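Manano

Manano is a baked appetizer of flattened bread dough filled with soft cheese and stewed onion, cut into narrow strips and served warm. It comes from the harbor district of Caldeira, where it is sold in bakeries in the late afternoon and eaten standing up or carried home for the evening table. In the inland town of Prekgate a version with potato is more common and goes by the same name.

Name

The word is used for both the whole round and a single strip. Older residents of Caldeira use "manano" only for the round and call the strips "fingers." The plural is the same as the singular. A spelling with a double n appears on some bakery signs and in a few printed menus, but cookbooks have settled on the shorter form.

Ingredients

The dough is made from wheat flour, water, salt, a little yeast and olive oil. A standard household recipe calls for 269 grams of flour and 183 grams of water, which gives a round wide enough to fill a home baking sheet. The dough is softer than most bread dough and sticks to the hands, so cooks work it with oiled fingers.

The filling has two parts. Onions are sliced thin and cooked slowly in oil over low heat until they are sweet and have lost most of their liquid. The cheese is a fresh, mild one, usually from cow's milk, drained overnight in a cloth. The weight of cheese in the standard recipe is 140 grams. Black pepper is added, and in Caldeira a pinch of dried marjoram. Salt is left out of the filling if the cheese is already salted.

Preparation

The dough rests until it has doubled and is then divided into two pieces, one slightly larger than the other. The larger piece is stretched over an oiled sheet. Onion goes on first and the cheese is crumbled over it, leaving a bare margin at the rim. The second piece is laid on top and the edges are folded inward and pressed down with the thumb, which leaves a row of shallow dents. The top is brushed with oil and pricked with a fork.

Manano is baked in a hot oven for 30 minutes. It should be brown on top and pale gold underneath. Bakers let it stand for a short time before cutting, as the cheese runs if the knife goes in too soon. The round is cut in parallel strips, never in wedges, and the two end pieces, which are mostly crust, are often kept by the cook.

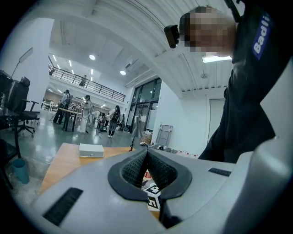
Vira Horobets objects that the resting time is the part most recipes get wrong, and that a manano cut straight from the oven is no worse for it as long as the cheese was drained properly. The strips should be a little messy, in her view, and a filling that stays perfectly in place has been drained too dry. Her own recipe uses less onion and puts the cheese underneath.

Variations

The Prekgate version replaces half of the cheese with boiled potato, mashed coarsely with pepper. It is heavier and is more often eaten as a light supper with pickled cabbage or a raw salad. Some families in Prekgate add caraway to the dough.

A fried form is made for the spring fair in March. Small pieces of dough are filled, folded over and cooked in shallow oil until crisp on both sides. These are called manano at the fair but are generally treated as a separate dish, since the dough has no yeast and the filling contains no onion.

In Besgate, manano is prepared with leeks in place of onion, and the top is sprinkled with sesame before baking. Rostyslav Tkachuk's collection of regional breads lists the leek version under its own heading and suggests that it may be the older of the two. Oleksandra Vakulenko disputes this in her notes on Caldeira cooking and points out that the Besgate recipe first appears in handwritten books that already mention the onion kind.

Serving and storage

The strips are served on a board or a flat plate, without sauce. Olives, radishes and sliced cucumber are usual beside them. At larger meals manano comes out before the soup.

It keeps for a day at room temperature if wrapped in a cloth. Because of the fresh cheese, anything meant to last longer belongs in the refrigerator. Leftover strips are reheated in a dry pan over low heat, cut side down. A microwave makes the crust tough. The unbaked round does not freeze well, but baked strips can be frozen and warmed in the oven without thawing.

See also

Filled flatbreads
Onion tart
Cuisine of Caldeira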